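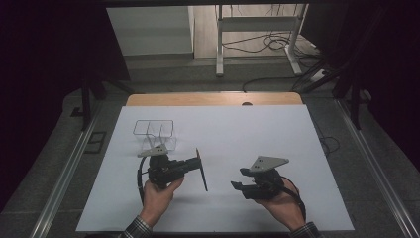
Inger Eyvindsson
Features writer

Features > Work > The Bench

Home Features Rooms Tools Back Issues Subscribe

A work table doesn't need much. The one at Boltholm has a light wooden top with a small round hole in it, and most of that top is under a large white board. Silver rails run down both long sides. The floor under it is gray carpet, and farther back it changes to a light wood color.

Quyên Lưu set up the room in April. She had spent years at benches where every tool had its own hook and every hook was full, and she wanted the opposite. One job goes on the board at a time. When it is done, it comes off before the next one goes on.

White has its drawbacks. Clear plastic is hard to pick out on it, and a transparent piece with a thin dark outline can nearly vanish until you look for the edge. Lưu thought about a gray board and decided against it. Dark parts are what she loses most often, and a black screw on white is easy to find.

The cables are another matter. They run across the floor behind the table, lie coiled beside it and hang in a tangle under the white desk at the back. Pieter Kuipers, who shares the room, has tried ties, clips and a tray. He gave up on the tray after 2 weeks.

"You tidy them, then you need to move one, and it's the one at the bottom," he said.

His rule now is that cables can do what they like as long as they stay out of the walkway. The power strip lives on the floor for the same reason. He can reach it without crawling.

Dark curtains hang on either side. Lưu draws them by 3 in the afternoon, when the sun gets low enough to put a glare on the board. In the morning she leaves them alone.

The white cabinet came last. It holds paper, tape and spare blades, and one shelf is still free.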